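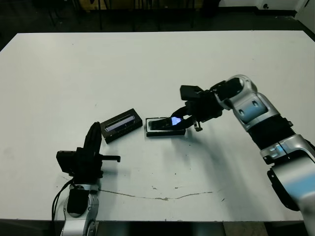
Matte white tabletops mark more easily than gloss ones, and most of the damage comes from cleaning them with the wrong thing. Start by working out what kind of mark you have. A thin, wavy brownish line like the one running across the white table is a scuff, and it needs different treatment from the small dark specks and smudges near the middle. Specks are usually surface dirt. Do those first.

What you need
Two microfibre cloths
Dish soap and warm water
A melamine sponge
Bicarbonate of soda
A dry tea towel

Step 1: Wash
Clear the table. Put a small squirt of dish soap in a bucket of warm water, wring the cloth out well and wipe in straight passes from one end to the other. Change the water when it turns grey. Wipe again with plain water, then dry with the tea towel. Water left at a join will swell the core of a cheaper top, so run the towel along the edges as well.

Step 2: Scuffs
Dampen the melamine sponge and rub lightly along the line of the scuff, five or six strokes, then wipe and look. Melamine is a fine abrasive. Press hard and you'll polish a shiny patch into the matte finish, and it won't come out. If there is still colour left, mix bicarb and water to a paste, leave it on for 11 minutes and wipe it off with a damp cloth. Test under the overhang first.

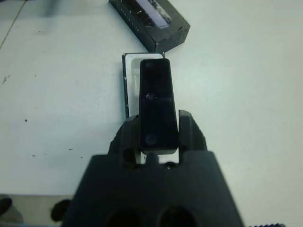
Gloss surfaces should be kept away from both the sponge and the paste. They show every fine scratch. Anything as reflective as the long black piece with the faint grey highlights along its edges gets a dry microfibre cloth and nothing else. The same goes for gloss trim on the table itself. I ruined the edging on a Toft desk with bicarb.

Step 3: Check the finish
Wait until the top is fully dry and look at it from a low angle with a lamp at the far side. Dull streaks are soap. Rinse and dry again.

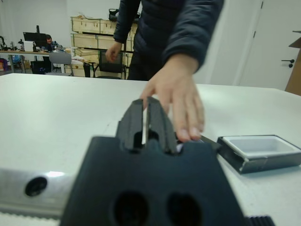
Wide tables are best cleaned standing up. Work from both long sides and stop at the centreline so that you aren't leaning your weight on the top. If you have to reach forward over a white tabletop, as the person standing past the dark fingers is doing, take off your watch and check your belt buckle. Metal leaves grey marks that look like pencil, and the melamine sponge will shift most of them.

Wash weekly, and leave the sponge for scuffs only.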